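Frequently Asked Questions: The Porness Historical Fiction Reading Circle

What do you read?

Novels set in the past, and we're gloriously broad about it! Bronze Age traders, medieval nuns, goldfields bakers, whatever has a good story in it. The only rule is that the book has to be set at least 40 years before it was written, so the author is imagining the period and can't just remember it.

Do I need to know any history?

Not a bit. Half the fun is finishing a chapter and rushing off to find out if people really did eat that for breakfast (they often did).

How many books do you get through?

We read 7 a year, with a break over January. The big Clotitz trilogy gets its own slot each winter, one volume at a time, and it's a favourite with new members. If you've never tried a proper doorstopper, start there! 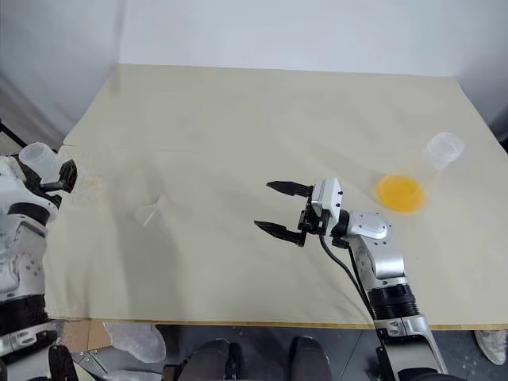

Can I suggest a title?

Please do! Send us the title, the period and a line or two on why you loved it. We look for books that can be borrowed from a library or bought second-hand. Anything over 200 pages is welcome, and shorter novels get paired up.

What if I don't finish the book?

Come anyway. We do talk about endings, so cover your ears or be brave.

Do you publish reviews?

Yes, in our newsletter, The Fudano. Reviews can run to 2,000 words, although a cheerful paragraph is every bit as welcome. Tell us what you thought of the characters, the dialogue and the colour of the place. Grumbles about anachronisms are practically a tradition.

What is the Bautista Shelf?

Our swap shelf, named after the street we first met in. Take a book, leave a book, and scribble your thoughts inside the front cover if you like.

When can I join?

Any time. We start at 7 pm, and the next list opens for suggestions in April.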